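The Long Life of a Phone in a Drawer

November 22, 2018

Most households in Adams keep at least one phone that no longer makes calls. It sits with the batteries, the takeout menus and the keys to a car that was sold years ago. When the town's repair shop, Kurno, asked customers last January how many unused handsets they had at home, 604 people filled in the card on the counter. The most common answer was two.

The shop had expected one. It had been planning a trade-in offer based on that guess, and the offer had to be rewritten before it went out.

People hold on to old phones for practical reasons. A spare is handy when the new one goes through the wash. There may be pictures on it that were never copied anywhere else. Some owners can't remember the passcode and don't want to hand over a phone they can't erase. Others tried to sell, saw the price, and put the phone back in the drawer.

The price is the part that has changed most. A phone that was worth a decent sum at one year old may fetch a small fraction of that at four, and cracked glass takes it lower. Dealers in Biltatley, where most of the area's used phones end up, grade them in a few minutes. They look at the screen, test the battery, check that the last owner has signed out, and make an offer. Haggling is rare. The margins on an older model don't leave much room for it.

One thing still moves the number up a little, and that's the packaging. Buyers like a phone that comes with its box, and sellers who kept it tend to get their money faster. The label usually carries the serial number, so a buyer can match it to the handset. Empty boxes even sell by themselves online, to people who threw theirs out and are now trying to sell the phone.

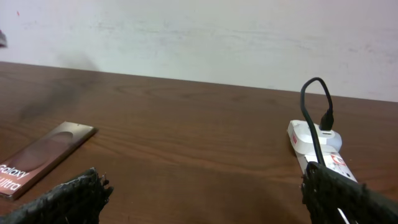 A Samsung phone box. Sellers who keep the packaging often find a buyer sooner.

For phones too old or too damaged to sell, there are fewer choices. The county drop-off takes them with other electronics, but it's open only in the morning and the line can be long. The closest firm that takes phones apart for materials is Trurkosard, which runs a plant on the far side of Biltatley. Last year it took in over 2548 pounds of handsets from this end of the county. Batteries come out first and are stored separately. The rest is sorted and shipped to a smelter, where copper, gold and a few other metals are recovered. Plastic is harder to place, and a good deal of it is burned for heat.

Trurkosard doesn't pay for single phones. It pays by the pound, which suits shops and school districts more than it suits a family with a couple of handsets. Kurno now keeps a bin by its door and sends it over when it's full. Customers get nothing for what they drop in. The bin still fills faster than the shop planned for, and a second one is on order.

The bigger worry for many people is what's left on the phone. A factory reset is enough on most recent models, provided the owner signs out of every account first. Skipping that step can leave the phone locked to its old owner, and a dealer will turn it away. On very old models the data may not have been encrypted to begin with, and a reset may not remove everything. Kurno tells those customers to turn on encryption, if the phone offers it, and then reset. If the phone won't start at all, the shop suggests sending it for recycling and not for resale.

Memory cards are often forgotten. The shop found 11 of them in its bin in the first month, and now checks the slot of every phone before it goes out. SIM cards turn up too. Both should come out before a phone leaves the house.

A battery that has swollen needs more care. The back of the phone may lift, or the screen may start to come away at one edge. A phone in that state shouldn't be charged, pressed flat or mailed. The county site accepts them at a separate window, and asks that they be brought in by hand.

The Kurno bin is open during shop hours. Chargers and cables can go in as well, but loose batteries can't.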